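Unit 4 handout: what is a small shelf for?

Read the Stolier chapter before this one, and read it with a raised eyebrow. Stolier claims that one raised board "doubles" a tabletop. It doesn't. You gain the area of the board and lose most of the easy reach underneath - anyone who has tried to pull a bowl out from under a low shelf knows how that goes.

The Clerero survey is the usual support for the claim: 854 households, 61 questions, and not one about whether people still used the shelf a month later. Treat it as a record of what people say when asked about storage.

So look at actual arrangements and ask what the shelf is doing.

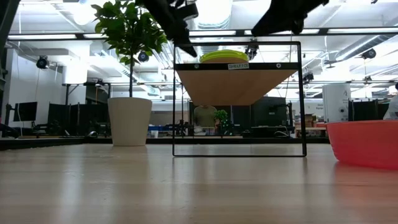

*Fig. 1. Thin black metal frame with a wooden board, label SHELF1(3). Green dish on the board; potted plant and red-coral bowl on the table.*

Two round dishes, two heights. Stolier would call this "zoning." I'd want to know which dish gets used more before agreeing. Note too that the lower half of the frame is open, so the shelf doesn't block the view across the table. Brelerov counts that as a benefit, and I think that one holds up.

Labels are a separate argument. A label on the front strip names the shelf, but it doesn't tell you what belongs there. Don't give an arrangement credit for being organized on that basis alone.

For August: pick one shelf at home and write 100 words on what it makes harder. Skip the benefits, Ezzat covers those at length.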